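Search this site
Search

Can it fold a towel yet

Posted in January by Algirdas Priedītis

Quick one, written between things, so excuse the typing. People keep asking me the same question since I started writing about machines and chores. When can I buy the one that does the laundry. My sister asks. My dentist asked, with his hands in my mouth.

So. Where are we.

Floors - done, mostly. My Lolta vacuum has run most mornings for two years and I only rescue it from the bathroom mat. Dishes have been done since my grandmother's time if you count the dishwasher, and I do count it. It's loading the thing that's still mine. Windows, kind of. Lawn, yes, if your lawn is a boring shape.

Cloth is the one that won't budge. I've had a bit of a fixation on cloth for a while now. A mug is a mug from every side. A dish towel has no shape at all until you give it one, and then you put it down and it has a different one. Pick it up by the corner, fine, which corner, where did the other three go. A four year old can sort of do it. Badly, but they know what they're aiming at.

Ákos Vass, who used to run the finishing line at Kerekes (hotel linen, the big plant out past the ring road), told me they had a folding machine in there the length of a bus. Does flat sheets beautifuly. 300 an hour on a decent shift. But a person stands at the front and feeds in the edges, all day, and that person is the hard part of the machine. Pillowcases ok. Fitted sheets, forget it. Bathrobes went to a table with five people round it and a radio.

That's the shop floor answer in one plant, I think. The folding was solved ages ago. The grabbing wasn't.

What's changed is people going after the grabbing first. Little stuff. Pinch a cloth, lift it, put it somewhere else, do it again with a different cloth. A lot of it is being done by hand, with a person working the gripper, so the machine has something to learn from later. Dull to watch, and I mean that as a compliment. I've tried one of these handheld jaws on my own tea towels and it's like wearing oven mitts. You find out fast how much your fingertips were doing for you.

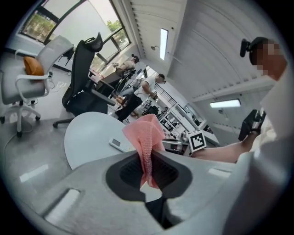 Will a home robot fold laundry before it can cook dinner?

Laundry first, I'd bet. A badly folded shirt costs you nothing and you can just do it over, where a badly handled pan of hot oil is a whole evening. There's also no knife in a laundry pile.

Anyway back to cloth. Textured stuff is supposed to be easier to hold than smooth stuff, and my own tests at the kitchen table agree. Waffle weave, good. Old cotton napkin, good. Anything silky slides right out, and a microfiber cloth sticks to everything except where you want it. I got a stack of twelve napkins moved from one side to the other with the jaws and it took me through a whole podcast. My hand hurt after.

Then money. Grismont had a countertop folder up for preorder last spring at 2,000 dollars and you still had to clip each shirt on yourself. Clipping the shirt is half the job!! I wrote to them asking if it did towels and got a nice email back saying towels were "on the roadmap". Socks were not on the roadmap. I asked.

Grallilus is the one I'd watch, they only do wiping for now. Tables, counters, one cloth, back and forth. Seems small but somebody has to wipe every table in every cafeteria in this country, and Ákos says the canteen at his new place would take one tomorrow if it could cope with chairs left out. It can't cope with chairs left out. Not yet.

My rough score, subject to change when somebody emails me to complain:

Vacuuming - yes
Mopping - yes but you'll still do the corners
Wiping a clear table - close
Wiping a table with stuff on it - no
Folding towels - slow, with supervision
Fitted sheets - come on
Matching socks - I can't do this either

Got to run, I have a load sitting in the washer since breakfast and it's going to smell. Next post is the dishwasher loading one I promised in the fall, I have the notes, just need to type them up. If you work in a laundry and have opinions about bathrobes please write, I want to hear about teh sleeves in particular.

Contact | Copyright Algirdas Priedītis, all rights reserved | Back to top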